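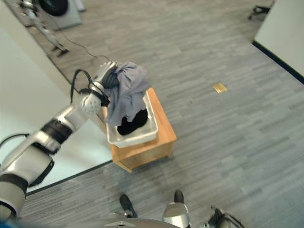

Fig. 1. Robotic arm holding a cloth above a white tray.

Extremism and Public Discourse
Handout 3: Reading recruitment material as a source
Instructor: Soledad Espinoza

1. Scope

Handout 2 dealt with how extremist groups are organized. The present notes deal with what they write to bring people in: leaflets, forum posts, open letters and long statements. Attacker manifestos are left for the December session and are not discussed here.

2. Terms

Recruitment text: any text whose main purpose is to move a reader from interest to contact. It may contain no call to violence.

Grievance frame: the account of harm the text offers. It names an injured group, a party to blame and a point in time when things went wrong.

Entry claim: a statement most readers would accept, placed early. Rents are high. The plant closed. The entry claim is often true, and its truth is then borrowed for claims that have no support.

Coded term: a word with an ordinary meaning for outsiders and a second meaning for members. Codes change quickly – a glossary more than a few years old should be checked before use.

3. The Clumano set

Weekly exercises use the Clumano set, a collection of 2793 leaflets and posts. Of these, 1475 have been coded by two readers. The rest have been coded by one reader and should be cited with that status noted. Names of private persons have been removed. Items before the year 2000 are scans of paper originals and contain text recognition errors.

4. Coding procedure

Read the item once without marking it. On the second reading, mark the entry claim, the grievance frame and any request made of the reader. Record the request in the item's own words. Score tone last. Readers who score tone first tend to overrate hostile language and miss polite texts that ask for a good deal.

Where two readers disagree, keep both codes and add a note. Do not average them.

5. Limits

A text shows what its author wanted readers to believe. It does not show how many people read it or what they did afterward. Declercq treats wide circulation as evidence of effect; the Jukwood paper argues that most circulation takes place among people who are already members. Both readings are assigned. Neither had access to full membership records.

6. Handling

Do not repost items or link to a live source. Quote the shortest passage that supports the point, and give the set number in place of a web address.

7. For next week

Code the Fikik leaflets in full. Bring one disagreement with your partner, written out in a paragraph – the item number alone is not enough.

Related items
Handout 1: Defining extremism
Handout 2: Cells, parties and networks
Handout 4: Conspiracy claims and evidence
Coding sheet for the Clumano set
Reading list: Declercq, Jukwood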